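Keeping boots on a small bamboo rack

Posted by Vasiliki Triantafyllou
Thursday, June 26, 2025

In our hallway there is not much place, so for many years the shoes were lying behind the door. Last November my neighbor Peninah Nyaga gave me a small bamboo rack which she did not need anymore. I have learned some things about it since then, and I write them here for other people with heavy shoes and a narrow hall.

Measure the boots before the rack. Most racks are made for low shoes. A work boot is tall and it needs free air over the collar. Put one boot on the floor, hold the tape beside it, and add the width of two fingers. If the space between the shelves is smaller than this, the boots must go on the top, or you must choose another rack.

Knock off the mud outside. Dry mud comes off with a stiff brush, wet mud only moves from one side to the other. I wait until the next morning and then I brush over a newspaper.

Do not put wet boots on bamboo. It can become gray and after this it can get mold. I let them stand on an old towel for one night, with the laces open and the tongue pulled forward.

Toes to the front or heels to the front? My husband wants the heels in front, as in a shop. I prefer the toes in front, so I see the laces and I can take the boot by the collar with one hand. A big boot will stand out over the edge of a narrow shelf. This does not disturb me, but in a very small hall you may hit it with your foot.

Lift by the collar, never by the laces. The eyelets become loose if the whole weight of the boot hangs on them.

Tighten the screws again after two weeks. Bamboo works a little when the heating is on. Use a hand tool and stop when you feel resistance. If one leg is short, glue a piece of felt under it.

Clean under the shelves. The small stones and crumbs from the soles fall down and they scratch a painted surface. I lift the rack away completely, I wipe with a damp cloth, and then I wipe again with a dry one.

For the bamboo itself I use a cloth with warm water and one drop of dish soap, always along the grain. Two times in a year I rub in a very thin layer of mineral oil, and I leave the rack empty until the next day.
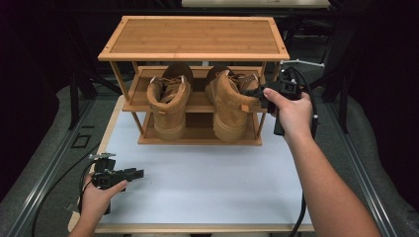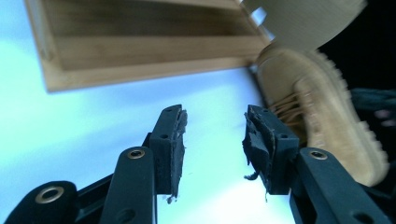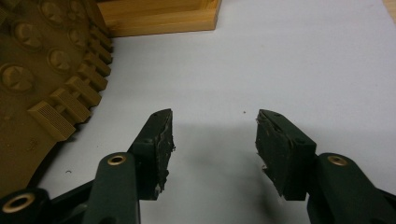 First picture: tan work boots with the toes to the front, on the bamboo rack.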